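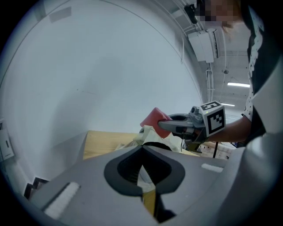 Report on the Spring Visit to the Edwood Household Skills Center

In May, a delegation from the Matlala Housing Partnership visited the Edwood center at the invitation of its director, Johannes Nkuna. The delegation consisted of Nokuthula Adams, Ruan Dlamini, and Teodoro Campos. The purpose of the visit was to see how everyday household work is taught and practiced at Edwood, and to consider which parts of the program could be offered to new tenants in the Partnership's own buildings.

Arrival and Introduction

The delegation was received at 9:30 a.m. in the front hall, where Mr. Nkuna gave a short account of the center. Edwood occupies the ground floor of a former school supply warehouse. The teaching area measures 400 square meters and is divided into practice rooms by low partitions. In the past year the center recorded 1,582 attendances across all courses, with the highest demand for kitchen care and for packing and moving.

Mr. Nkuna explained that courses are short and that most of the time is given to practice. Printed handouts were withdrawn two years ago after participants reported that they did not read them. Instructions are now given at the table, and participants repeat each task until they are satisfied with the result.

The Tabletop Room

The first room on the tour is used for work done at a table: wiping, clearing, folding, sorting, and wrapping. The work surfaces are light wood with a smooth finish. Alper Tekin, the senior instructor, stated that the color was chosen with some care, as crumbs and marks show up readily against it and participants can judge their own work.

At the time of the visit, a red rectangular block, soft in appearance like a sponge, was being held at a tilt over a crumpled heap of cream-colored material beside the bare tabletop. Ms. Adams remarked on the usefulness of strong color in the items chosen for practice. A red item is easily found again among pale paper and cloth, and the Partnership's own training kits, in which nearly everything is white or gray, may benefit from a similar approach.

Mr. Tekin described the usual order of a table exercise. Small items are lifted away first and set to one side. Paper and cloth are then gathered, and anything worth keeping is smoothed flat and folded. The surface is wiped last, from the far edge toward the person working. He noted that beginners tend to wipe around objects, and that a good part of the first session is spent on correcting this habit.

The delegation asked how much material is discarded. Wrapping paper is reused until it tears, after which it is collected for recycling. Cloths are washed on site in the utility room, which was also shown to the delegation. The drying racks there are supplied by Kiltotent and fold against the wall when not required. Mr. Dlamini took down the model details, as the laundry rooms at two of the Partnership's buildings are short of floor space.

The Packing Room

The packing course is open to anyone expecting to move within the season. Participants learn to wrap crockery, to fill gaps in a box, and to label it on the side and the top. Cartons come from Wuken in 4 sizes. The largest is reserved for bedding, following several cases in which participants filled it with books and were unable to lift it.

Mr. Campos asked whether families could attend together. Mr. Nkuna replied that this was possible in the afternoons, and that 61 families had done so in the last year. Children are given the sorting and labeling work.

Discussion

The visit closed with a meeting in the staff kitchen at 12:15 p.m. The following points were agreed for further consideration:

The Partnership will propose a trial of the table exercises at its Matlala Street building, using the existing common room.

Edwood will provide a list of practice materials, including sponges, cloths, and wrapping paper, with present prices.

Mr. Tekin will visit the common room before the trial to advise on lighting and table height. He expressed a concern that the present tables may be too low for standing work.

The question of fees was left open. Edwood charges a small amount per course, while the Partnership would prefer that its tenants attend without charge.

The delegation thanks Mr. Nkuna, Mr. Tekin, and the staff of the center for their time and for their full answers. Comments on this report may be sent to Ms. Adams at the Partnership office.

Search this site Enter keywords Go

Contact us | Copyright Matlala Housing Partnership. All rights reserved. | Back to top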